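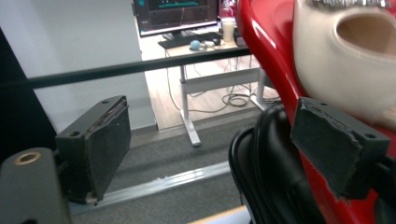
Get them in pairs first and worry about the polish later, Tamsin Dvorak tells every new starter, and we still work that way at Castellanos!

We're a small dress-shoe shop on Ovgate, in the middle of Plerton, selling secondhand leather lace-ups, heels, slingbacks and the odd pair of dancing shoes. Marcus does the soles and heel tips, and Tamsin looks after straps, buckles and anything with sparkle on it. We keep 225 pairs out at a time (the shelves won't take more, we've tried) and in February we added 2 racks for wide fittings — a big hit already. 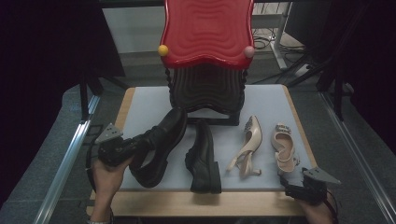
Black leather shoes and beige jeweled slingbacks on the table.

We love a shoe with some life left in it. Bring yours in for a look, both feet please, and we'll tell you what we can do with them. Drop-offs are at the side door until 3.

Last updated: 2019-03-09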